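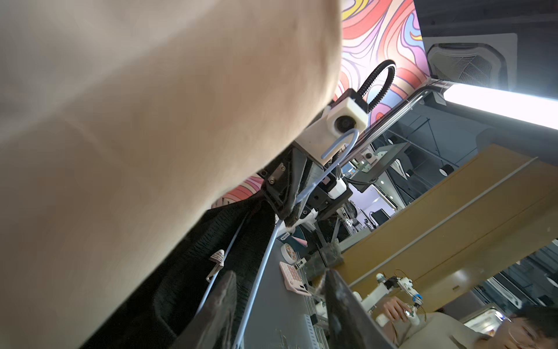

Fullero says its repair credit will cut clothing waste. The numbers are thin

Tuesday, November 2, 2021

Clothing chain Fullero says its new repair credit has kept 3,200 garments out of the trash since September. Shoppers who get something mended at the store earn $5 off their next purchase.

How the company reached that figure is less clear. It counts every item brought to the counter, including more than 2,000 that only needed a button.

"A shirt missing a button was probably never headed for the dump," said Rokeya Ranasinghe, who runs a mending shop in town. She also wonders about a reward that can only be spent on new clothes. 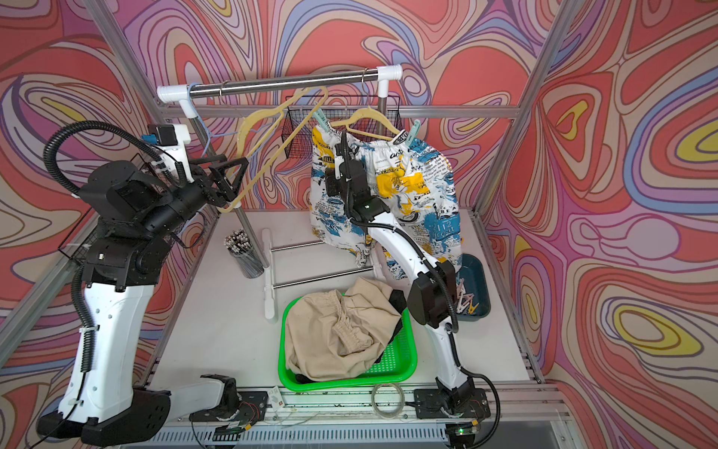

What the company says

Spokesman Karthik Begum called the count "a fair early picture" and said a fuller report would follow. He gave no date.

We use cookies to improve your visit. Accept | Settings

Comments (3)

hemline_jo: So I fix one coat and they sell me another. Great.

Dale P.: They did a nice job on my zipper, for what it's worth.

mtk: Ask again in a year.

Contact the newsroom | © 2021 | Back to top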